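Pomuto two-arm kit, worth it? (bagging and small pick stuff)

Pliliddale Makers Board > Automation > Kits and buying advice

gearmuffin
Thinking of pulling the trigger on the Pomuto kit, the two arm one with the long fingers. Want it for packing gift bags, small mixed items, soft toys, snacks, that kind of thing. Seller page is all glossy video and no numbers I trust. Anybody running one? Mainly want to know about the grippers and how bad the setup is. Not in a rush but the May price goes away end of the month.

tab_and_slot
Have the single arm version. Setup fine, took an evening. Software is ok once you turn off the auto update. Fingers are too long for my taste, they flex when you grab something heavy near the tip. For gift bags probably no issue.

oldbeltsander
Skip it. Get the Rustex. Boring, loud, works. I had a Pomuto on loan and sent it back after 3 weeks, wrist joint got sloppy and support told me to re-run calibration every morning. No thanks.

gearmuffin
Rustex is way over what I want to spend though. And isn't it one arm for that price?

oldbeltsander
One arm that does what you tell it. Two bad arms is not an upgrade.

lintfilter
ok I'll bite since I've been running the two arm kit since winter and oldbeltsander says this in every thread lol

Short version, I like it. Long version, typing on my break so sorry for the mess.

Arms go on either side of the table, facing in. Do NOT mount them closer than the manual says, I did and they fought over the middle the whole first week. Leave a clear lane for whatever is going in the bag. I keep the small stuff lined up along the far edge and bring it in from there. Mixed junk on purpose, a can, boxes, a bread roll in plastic, snack packet, plush. If you only ever train it on neat boxes it falls apart the first time you hand it something squishy.

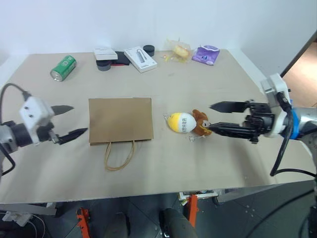
Paper bags are the real test. The kraft ones with twisted handles, laid flat, it has to get hold of one edge and open it up and that's where the second arm pays for itself. One arm holds, other one goes in. My bag opening was garbage at first, like 20 tries for one clean one. Now it's most of the time. Not all of the time. If the handles fold under you're toast, go fix it by hand.

Soft toys are easy, almost too easy, the fingers just sink in. Watch out for anything with a string or tag on it. Strings get in between the fingers and then it won't let go and you stand there like an idiot picking at it.

Cables are my one real gripe. They loop up over the arm and into the gripper and there's no clip for them in the box. Zip ties, leave slack at the wrist, check it again after a day.

gearmuffin
This is super useful thank you. How many demos did you record before the bags got decent?

lintfilter
300 for the bags. Way less for the soft stuff. Do them over a few evenings, you get lazy and your demos get lazy too and it learns the lazy.

tab_and_slot
+1 on lazy demos. Mine learned to pause right where I used to stop and scratch my nose

oldbeltsander
300 demos to open a paper bag. A teenager does it for pizza.

lintfilter
And your Rustex does it in how many?

oldbeltsander
Doesn't do it. I don't put things in paper bags.

lintfilter
so you've never tried the thing he's asking about, cool

halfcaffed
Can we not. To the OP, I looked at both for a shop job last year and went with neither, ended up with a used pair of arms and the Goicoechea grippers. Shorter fingers, rubber pads, much better hold on cans and bottles. Worse on flat stuff, they can't get under a bag edge at all. So for your use I'd say Pomuto, for mine no.

gearmuffin
Cans are maybe a third of what I pack. Does the Pomuto drop them?

lintfilter
Standing up, fine. On its side it rolls unless you come down over it with fingers wide open. Bare fingers are slick. I put a strip of grip tape on the insides, cheap fix, helps alot.

halfcaffed
Grip tape leaves goo after a while fyi. Heat shrink tubing lasts longer if you can find it wide enough

lintfilter
hm might try that

stapled_twice
What's the warranty like? Page says 32 weeks which is a weird number and I can't find what it covers.

tab_and_slot
Motors and boards. Not fingers, not cables. I asked them by email, got an answer next day. Finger sets are sold seperate, buy a spare with the kit, shipping later costs more than the part.

oldbeltsander
And the wrist? Ask them about the wrist.

tab_and_slot
Wrist is covered. Mine's been tight the whole time fwiw. Yours was a loaner, who knows what the last guy did to it.

oldbeltsander
Fair. Still wouldn't buy one.

gearmuffin
ok ordering it. Two arm kit, spare fingers, bag of zip ties. Anything else I should add to the cart before the price goes up?

lintfilter
Bigger table than you think

stapled_twice
And a switch you can reach for the power. Mine was under the table on the floor and the first time it went nuts I had to crawl for it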